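搬到Brokgate之后的通勤

三月搬的家，从Plavorley老城搬到Brokgate，房租少了一些，代价是每天上班多坐一段车。住了几个月，有人问我值不值，我一直没有好好回答，今天把情况写下来，以后再有人问就直接发链接。

先说路线。以前走路去公司，二十分钟不到，中间经过一家面包店和一个邮局。现在出门先走到102路的始发站，坐九站，在Zacharias广场下，再换199路坐两站。顺利的话五十分钟，不顺利就没准了。102路早上六点半到八点之间车比较密，过了八点就稀下来，错过一班要等很久。我试过八点十分出门，到公司同事已经开完早会。后来固定七点十分出门，再没改过。

始发站的好处是有座位。我一般坐右边靠后，早上太阳从左边进来，坐左边会晒一路。前几排留给老人，这边的老人起得很早，大多去Zacharias的菜市场，回来时拖着小车，和我下班的时间正好错开。

换乘的那一段我走了三种走法。一种是从广场中间穿过去，最短，但是下雨天地砖滑。一种是绕菜市场后门，地面干一些，要躲卸货的车。还有一种是走地下通道，冬天暖和，出口离199路站牌还有一个红绿灯，那个红灯特别长。现在天气好走广场，下雨走地下通道，菜市场后门基本不走了。
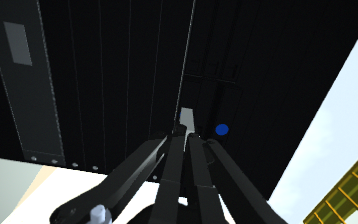
第9期

车上时间怎么用，我换过几次办法。最开始看手机，一个礼拜以后脖子疼，加上102路过桥那一段路面不好，屏幕上的字跳来跳去，看久了想吐。后来听播客，订了一堆，听到换乘的时候总是断在中间，上了199路又不想接着听。再后来带书，只带薄的，纸张软一点的，厚书放包里重，单手也拿不住。到现在看完的有一本讲盐业的小册子，两本短篇集，还有一本旧的园艺手册，是房东留在柜子里的。园艺手册看得最认真，虽然我只有一个窗台。

书之外就是睡觉。回程在199路上不敢睡，两站就下。102路可以睡，反正坐到终点，司机会喊人。

说到司机，早班那位我认得脸，没说过几句话。有一回我忘带交通卡，翻了半天口袋，他摆摆手让我先坐下，第二天我补刷了一次。晚上的司机不固定，有一位开得很急，碰上他我就找有扶手的位子。

钱的方面，月票比我以前多花的早餐钱还便宜。住老城的时候每天早上在面包店买一个卷和一杯咖啡，当时不觉得，搬走以后看账单才发现是笔不小的开支。现在在家吃，煮鸡蛋，热一点前一晚的粥。房租省下来的数目减去月票，剩下的还是划算。但是如果把时间也算钱，那就说不清了，我没算，也不打算算。

同事Yvette Chisholm住在Brastness，比我还远，她坐火车。她的建议是不要每天看时间，看了也不会快。我照做了一阵，把手表收起来，结果有两次坐过了广场，又收回了这个决定。她另外一个建议倒是有用，在公司抽屉里放一双干鞋和一把伞，这个我推荐给所有要换乘的人。

不方便的地方也写一下。晚上超过十点，199路就收车了，要从公司走到广场去等102路的末班。走一趟也不算远，只是冬天风大，广场四面没遮挡。所以晚上的聚会我去得少了，去了也看着时间走。朋友从老城过来看我，通常来一次就不太愿意来第二次，这个我理解。

方便的地方是安静。Brokgate晚上八点以后街上没什么车，窗户开着睡也没关系。楼下有个小杂货铺，东西不全，但是开到很晚，卖的豆子和米比老城便宜。周末我基本不坐车，走路去河边，来回一个多小时，比平时挤在车上舒服。

值不值，我目前的答案是可以接受。租约签了一年，到期之前公司可能换办公室，听说新地址在Zacharias那一侧，那样的话199路就不用坐了，只剩下102路一段。如果没换，我大概会再看看广场附近的房子，贵一点也行。

下一篇写窗台上种的东西，薄荷活了，罗勒没有。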